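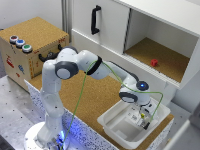 The arm over the white bin, with a small yellow object at the gripper.

Drita Yordanov and I have argued since September over which examples to keep. She runs data collection at Ornitz, and her rule is simple: if the run fails, delete it. I think the rule is wrong, and I think a lot of small labs follow it out of habit.

Our last set had 146 runs of one task, putting a small object in a bin. All of them were clean. The operator knew the bench well and went straight to the target every time. The model we trained on that set did fine until it missed a grasp. Then it carried an empty gripper to the bin and opened it, very carefully, over nothing.

It had never seen a miss, so it had no idea what one called for. Leidy Mamani went back and recorded seven runs in which she fumbled the grasp on purpose and recovered — a small number, and a dull afternoon's work. I would trade a good part of the clean set for more of them.

Drita's worry is that sloppy examples teach sloppy habits. That's fair. A run that ends in a mess with no recovery should be labeled as a failure and kept out of straight imitation training. But labeling takes a minute, and a deleted file can't be labeled later. Disk space is cheap next to an operator's time.

We still haven't settled it at Ornitz. For now the failed runs go in their own folder, and I check that they stay there.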